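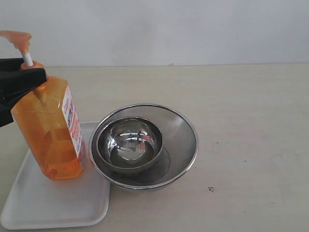 Rules for gripper work with household liquids, version 3, as we run them at Ladusero. Posting the ones people keep asking for. Thread.

1/ One liquid container per task. If the episode involves a soap or detergent bottle, no second bottle goes on the table. Operators mix them up on replay and so do the labelers.

2/ Grasp height is written into the task card. For a pump bottle we allow the neck or the upper body. The pump head is off limits as a grasp point. A side load on the stem loosens the collar over a long session, and you find out at hour four.

3/ Fill level: under half. A full bottle shifts its weight when tilted, and the wrist torque limit trips before the fingers slip. Log the level at the start of each session – low, middle or high is enough.

4/ Anything that can drip stands on a tray. The tray has a rim and stays put for the whole session. If it moves, stop and reset. Do not nudge it back with the arm.

5/ Polished metal is allowed, with a flag in the log. Our depth readings on mirror-finish bowls are poor. Of 484 episodes in the July batch with reflective cookware, 7 had to be dropped for bad depth alone. The flag is how we found them.

6/ Fingers near a rim: approach from above, slow speed, force limit on. Wire mesh is the worst case. It gives a little, then it doesn't, and the force curve looks like a clean contact right up to the dent. 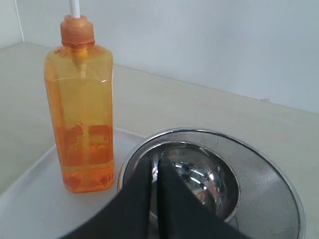

Torunn Brekke: Question on 6. We run the same force limit for mesh and solid bowls and have had no dents so far. Is a separate limit worth the extra setup, or is slow speed doing all the work?

7/ Good question, Torunn. Slow speed does most of it. We kept the separate limit after Nhung Quan went through the Brumby logs and found contacts that passed on speed and failed on force. If your mesh is stiff you may never see the difference. Ours is not.

8/ Wipe the fingers between sessions even if they look clean. Soap film changes friction, and the next operator will blame the controller.

9/ Wrist camera check before every session: lens wiped, exposure locked, one still saved with the fingers closed. Compare it with the previous one. A shifted mount is easy to miss by eye.

10/ Stop rule. Liquid on the table outside the tray ends the episode. Mark it failed, keep the data, clean up with the arm powered down. Deleting failed episodes is a violation here and gets written up as one.

11/ Hậu Âu is redoing the section on transparent plastics. Until that is out, treat tinted and clear containers the same in the log – both get the flag from 5.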